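Prudar Cutcombe blackout blind, four months of sleeping behind it

4/10/21

I've put this off because I wanted a proper run at it first, through the light mornings, and I'm glad I did. The Cutcombe is the Prudar one with side channels, so the fabric runs in a groove instead of flapping about and letting a stripe of sun in across your face at five (my old Nimov roller did that every single day from April onwards).

Ordering was easy enough. You type in your width in millimetres, mine was 900, and it turns up in a long tube that the postman will hate you for. Fitting took me most of an afternoon — the instructions are four tiny drawings and a phone number. I rang it! A very patient woman called Pei-shan Hsieh told me to put the left channel up first and leave its screws loose until the right one was in, and after that it went together without any swearing at all. Why isn't that in the leaflet?

So, does it keep the light out? Yes, very nearly. There's a faint glow along the top where the cassette meets the wall, and a strip of foam sorted that. It also seems to have taken the edge off the road noise, though that might be me sleeping better and not caring.

Grumbles: the pull cord feels cheap, the beige is pinker than on the website, and the fabric shows every fingerprint. I looked at the Quan version as well, which has a much nicer handle, but it was almost 100 pounds more and I couldn't make myself do it.

I'd buy it again for the back bedroom, and probably will once I've saved up a bit.

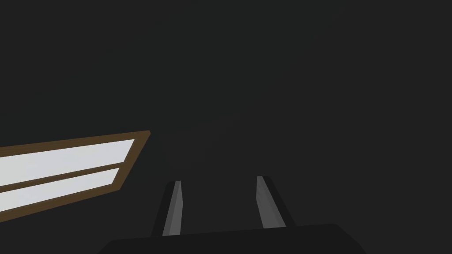
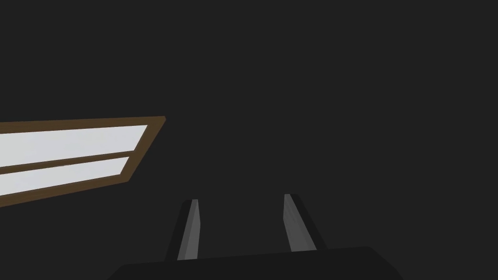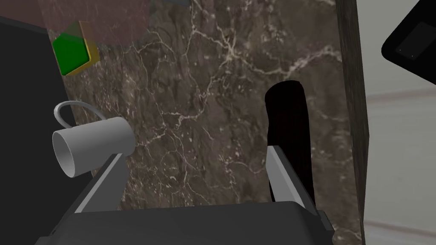
Brown window frame in the first two, white mug in the last.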